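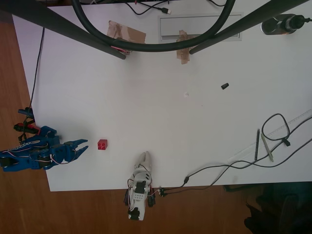
On 12 October 2022 a member of the Trevstead list wrote:

> A white top is the only sensible choice for sorting and building with
> studded bricks. Every colour shows up on it and your eyes don't get
> tired. I've used the Stasalier one since April and wouldn't go back.
> At 200 pounds it's worth the money, and it wipes clean.

Every colour? I'd like to see the white ones on it. A red brick on a white table proves very little, you could find a red brick on nearly anything. Try it with a tub of white plates and light grey tiles under a ceiling bulb and then tell us about your eyes.

I'm not against white. I had a white top for two winters and it was fine for photographs and for anything dark. But half of what I build is white or cream, and I ended up laying a tea towel over the table to work on, so I was paying for a surface I then covered up.

As for wiping clean, so does every table I've owned. What about tape? Brown parcel tape left a mark on mine that I never got off, and the Plarkari leaflet says only "suitable for hobby use", which could mean anything.

The bit I'd really want to know is whether it has a lip. A small brick that goes off the side lands on the floor, and on brown boards the dark ones are gone until you tread on them. For 200 pounds I'd expect a lip.

Has anyone here tried a mid grey top? Real use please, no shop blurb.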